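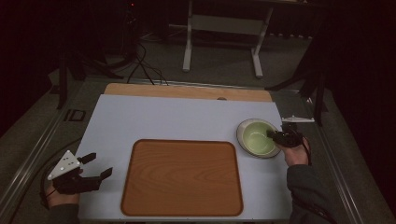
Why do trays have a rim?

Hello, Vesna Mujić again! Last time I wrote about spoons, and so many of you in Osville asked about trays that I thought, right, trays it is.

A tray is really a little floor you can carry about. Put a bowl of soup on it and you can walk from the kitchen to the sofa without touching the hot bowl at all. The rim is the raised bit that goes all the way round. If your bowl starts to slide (mine always does on the stairs), it bumps into the rim and stops there. Lots of trays have rounded corners too, and I'm very glad of that, as I once walked my hip straight into a square one. Ouch!

A plate under a bowl does a similar job, only smaller. It catches the drips, and its wide edge gives your fingers somewhere to hold that isn't hot. You can park your spoon there as well.

Now for the wiggly lines you see on wood. They're called the grain. A tree grows a new layer every year, and when somebody saws through the trunk those layers show up as lines. My granny's chopping board has 52 of them. I counted!

Try this at home: put a plastic cup on a tray, tip the tray very slowly and watch when the cup begins to move. Then put a damp cloth under it and have another go.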